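Switching to Paper Cups for the Stall

I've been selling coffee at the Thursday market since the spring, and most of what I've learned has been about cups. I wanted to write it down while I still remember the order it happened in.

When I started I used ceramic mugs. I had two boxes of them from my aunt's old cafe and they looked nice on the shelf. People were supposed to bring them back to the stall when they were done. Most did. The rest ended up on walls, on the steps by the fountain, and once in the basket of a parked bicycle. I spent the last half hour of every market walking in circles looking for mugs, and then I had to wash them at home because the market has one cold tap and a line for it.

Karim Bennani has the bread stall two spaces down and he told me early on to give up and go to paper. I held out until June. What changed my mind was weight. A full crate of mugs is heavy, and I have to carry everything from the car on the far side of the square, up the curb and past the flower people, who start setting up before I do and leave a very narrow path.

So, paper. The first ones I bought were single wall from a discount place and they were bad. You couldn't hold one with a fresh Americano in it. I was handing out two cups nested together, which meant I was paying for two cups, and the lids didn't sit right on the doubled rim. I got through that sleeve in one morning and didn't order again.

After that I tried Mollex, which Yasmine Shehata uses at her place. Double wall, good lid, no complaints from anyone. The problem is that they only ship by the case and I don't have anywhere to keep a case. My hallway already has the grinder, the folding table and the canopy in it. Yasmine split a case with me for a while, and that was kind of her, but I had to drive over to pick them up and we were never free at the same time.

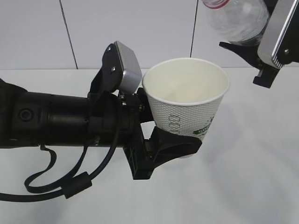 Paper cup, to go.

I've ended up with Holtier. They're a little more per cup but they sell in small packs, and the shop is on my way home. The wall is thick enough that I don't need sleeves. The lid clicks on and stays on. I did have one batch where the seam leaked at the bottom, and I took it back and they swapped it without a fuss.

Size was the next thing. I began with three sizes because I thought that was what a coffee stall had. It's a mistake when you're working alone. Three sizes means three stacks, three kinds of lid, and a person at the front of the line asking to see each one. In August I dropped the large. In September I dropped the small as well, except for espresso, and the line has moved faster ever since. A few people asked about the large for a couple of weeks and then stopped asking.

Marwa Badawi, who runs the market, would like all of us to do some kind of returnable cup by next year. She sent around a leaflet for a scheme called Stotent, where the customer pays a deposit of 2 dollars and can hand the cup back at any stall. I'm not against it. My worry is the washing, same as it was with the mugs. If somebody comes and takes the dirty ones away at the end of the day then I'll sign up. If it's me and the cold tap again then I won't. I asked her which it was and she's still finding out.

In the meantime I give 20 cents off if you bring your own. Maybe a handful of regulars do it. Adel Benjelloun brings a jam jar with a sock around it, and I have to pour slowly because I can't see the level — but he's never late and he always has change, so I don't mind.

Other small things, for anyone starting out. Keep the cups upside down in the crate or they fill with dust from the road. Bring more lids than cups, because you will drop lids. Don't write on the cup with a ballpoint, it goes straight through the outer layer; a grease pencil works. Put the trash bag where people can see it from the front, or they'll hand the empties back to you while you're steaming milk.

The market runs through November and then stops until the weather is better. I'll be there until the end unless the canopy gives out, and one of the legs has started to bend. Ayman Samir says he can straighten it. I'm bringing it to him this weekend, and I need to pick up more lids while I'm out.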